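# Drusura Kitchen Chores

12 likes · 3 comments · 5 shares

Drusura is a set of robot arm recordings on one narrow question: can a machine put the dishes away yet? Our answer after 1196 episodes is sometimes, slowly, and with a person sitting close by. The files are here so others can check that against their own policies.

## What's in it

- 1196 episodes in total, 758 of them marked as complete
- Chores: hanging cups on a mug tree, racking cups, righting things that have tipped over, clearing a cell
- Views: a fixed camera by the table and a small one at the wrist
- Joint positions, gripper state and a one-line instruction for each episode

The rest of the episodes are failures or were stopped early. We kept them in. Anyone training only on clean runs should filter on `outcome` before doing anything else.

## Workspace

The table is marked off into cells with blue tape, and instructions refer to cells by row and column. The tape was laid by hand, so don't use it for calibration - the lines aren't square and the cells aren't all the same size. Use the calibration file in each session folder.

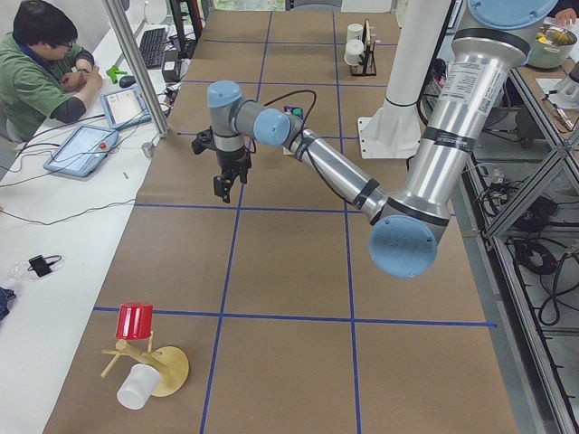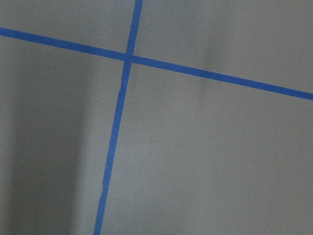 Start layouts were set by hand from a printed sheet. Shewit Seyoum wrote the sheet and Reijo Niskanen checked the labels against the video. Where the two disagreed, the video won and the sheet entry went into `notes`.

## How well it works

We tested two policies, named Zivetska and Oritz in the results folder. Each was given 172 trials with layouts held out from training.

Racking a cup that starts upright is close to solved at our table. Hanging a cup on a peg is not. The gripper often gets the handle near the peg and then pushes the whole stand along instead of lifting over it. If the stand starts on its side, both policies tend to go for the nearest cup and ignore the stand, even when the instruction says to right it first.

Zivetska finished 83 of its trials. Oritz finished fewer but dropped less, and if it were my kitchen I'd take Oritz. A person can do any chore in the set in a few seconds without looking up from the kettle.

## Known problems

- Wrist views over an unoccupied cell show little besides tape and tabletop. Policies that rely on the wrist view alone get lost there.
- Shadows move across the table during an episode. We did not correct for them.
- Colour balance differs between the two views. Don't match cups across views by colour value.
- Sessions from October have a short lag in the gripper signal. They carry the flag `grip_lag`.
- People are in some of the fixed views. Check your own privacy rules before you republish frames.

## Splits

Splits are by start layout, so a layout never turns up in both train and test. The Grgić split is the harder one and keeps every tipped-stand episode for testing. Please say which split you used when you report a number.

Corrections to labels are welcome through the issue tracker. Include the episode number and the time in seconds.

3 comments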